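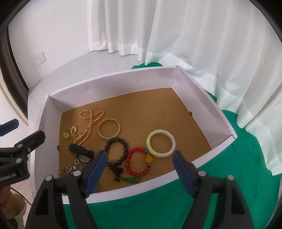

July, bench notes, costume jewelry sort

Started a little after 9. The goal for the morning was to get the accessories for the Flinton display out of their bags and laid flat, so I can see which ones are fit to hang as they are and which need the pliers first. I used one of the shallow boxes with the white sides. I like these better than the felt tray, mostly for the sides (beads that get away from you hit a wall instead of the floor, and I have crawled under this bench enough for one summer).

Kept the left and front for laying out and left room on the right so I have somewhere to push things when I need a clear spot. Hok-lam thinks I should use a bigger box. I think a bigger box just means a bigger mess, and also we don't have one!

Going through them in no special order.

Pearl necklace, the pinkish-gold one. Long, and it wants to cross over itself whichever way I lay it. I gave up trying to make a neat circle. Ran the whole strand through my fingers and didn't feel any rough spots. The clasp is stiff but closes. The color is warmer than I remembered -- on the intake sheet I wrote "white pearl" and that is plain wrong, so I've fixed the sheet. Will look good on the dark stand.

Gold chain tangle. Oh boy. It sits right up against the end of the pearls and I had to be careful not to pick up both at once. There are chain links in there, ring-like bits, a round pale gold disc at one end and an oval piece with a gold rim on top. I can't say yet if it's one necklace or a few things that got married in the bag. Did not pull on it. Yung-ching's method is a drop of mineral oil and two sewing needles, working from the middle out, and it has saved me before, so I'll do that after lunch when I have the patience.

Gold bangle with the pattern. My favorite of the lot, I'll admit it. The outside is all texture and the inside edge is shiny, and the pattern holds dirt like you wouldn't believe. Soft toothbrush, barely damp, then the cloth. Don't let anyone use the paste polish on this one. We did that on a similar bangle for the Clultden job and spent the rest of the day picking pink gunk out of the grooves with a toothpick.

Black bead bracelet. Big glossy beads, and a cluster of dark carved charms and cord hanging off it, with the green gourd at the end of all that. The gourd is lovely, you can see light through it. The cord is what worries me. It feels dry and a little fuzzy near the knot, and if it goes while the thing is on a stand we lose the gourd first. I'd like to record the charm order before anybody restrings it. I made a sketch on the back of the intake sheet, not a good one, but the order is right.

Red bracelet. Barrel-shaped beads with little light spacers between them, then the one big amber-yellow bead with a dark blue one on each side. Elastic, and the elastic is tired. Stretched it gently over the sizing cone and it came back slower than I'd want. Restring in 0.8 mm. Lay the new one out with the yellow bead in the middle of the blues before tying anything, please, and check it twice. I have cut a finished knot before over one spacer in the wrong spot and I was not a nice person to be around.

Jade-like bangle. Thick and smooth, no pattern, heavy for its size. I'm writing "jade-like" on the card and leaving it there. The seller said jade, the price said otherwise, and Tsang wants the labels to say only what we can back up. Gave it a wipe with a dry cloth and went around the rim with a fingernail, no chips that I could feel. Please keep it away from the gold bangle in storage -- hard things knocking together in a drawer is how we got the last crack.

Side note on thread. The new spool is marked 3000 on the end cap and Hok-lam asked me if that was the length. I have no idea. It's not on the Rullside price list under that number either. Strong stuff anyway, it held when I leaned on it.

Tags: used 4 of the small string tags so far and will do the rest when the tangle is sorted out, no point tagging a mystery. Numbering carries on from 197, which was the last one in the book. If you take a number, write it in the book. I found two tags with the same number in the drawer and I'm not going to ask.

For Yung-ching, if you get in before me: the box is on the left end of the bench with the lid on. Please don't slide it, lift it. The black bracelet and the red one are lying nearly side by side and the charms will catch if the box gets a shove. Needles and oil are in the tin.

Still to do
Chain tangle, needles and oil
New cord for the black bracelet, ask Hok-lam what color we have left
Restring red, 0.8 elastic
Toothbrush the gold bangle
Order more small tags, down to 16

4:30, got one loop of chain free and stopped there. My eyes are done. Lid's on.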